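Re: [devotional-texts] Missing psalm refrains in the Eltard printing

Peadar Lenihan wrote:
> I have the Eltard reprint of the Paulauskas book of hours, the one
> with 337 pages. The evening office has no refrain after the second
> psalm. My parish copy of the older Cemstead edition has one every
> night. Is this a printing fault or did the editor cut them? We start
> using it with the Tuesday group's replacement in May and I need to
> know what to put on the sheet.

Peadar,

The editor cut them. The note on p. 143 of the Eltard printing says that a refrain is given once, before the psalm, and is to be repeated after it at the leader's choice. Cemstead set the refrain in full both times. The wording is the same in both, apart from two commas.
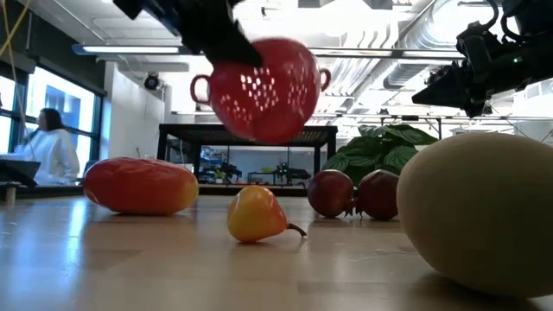

Red colander held above fruit on the tabletop.

There is one real fault in the Eltard text. In the third week, the night prayer refers the reader to "the canticle as on the first night," but the first night has a different canticle from the one intended. The correct one is the Song of Simeon, printed with the Saturday office in Cemstead and in the appendix in Eltard. I wrote to the publisher and was told it will be fixed if the book is printed again. The first run was 500 copies.

For the sheet, I would print the refrain at both places and mark the second in italics. Groups that read aloud lose their place when they have to turn back a page.

The preface dates the source of the evening prayers to 1674. Paulauskas gives that date for the manuscript, and Eltard repeats it as the date of the prayers themselves. Several are plainly older. Do not copy that line onto anything you hand out.

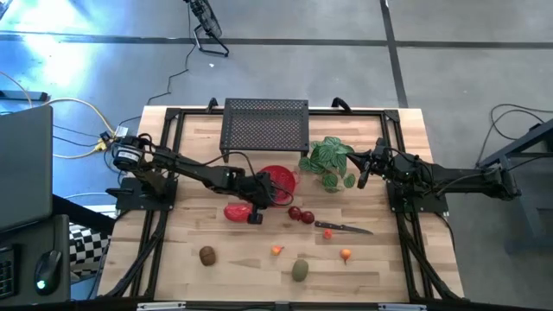

The workbench, with an arm mounted at each side.

Dukeo has a plain-text file of the Cemstead refrains in the list archive, under "evening." Psalm numbers follow the Greek count, so subtract nothing and check each one by its first line.

Last updated: May
4 shares | 3 comments

Comments

mkt_reader: The commas matter if you chant it. The pause falls in a different place.

P. Lenihan: Thank you, p. 143 found. I will print both.

oldpsalter: Same canticle error in week four, second night.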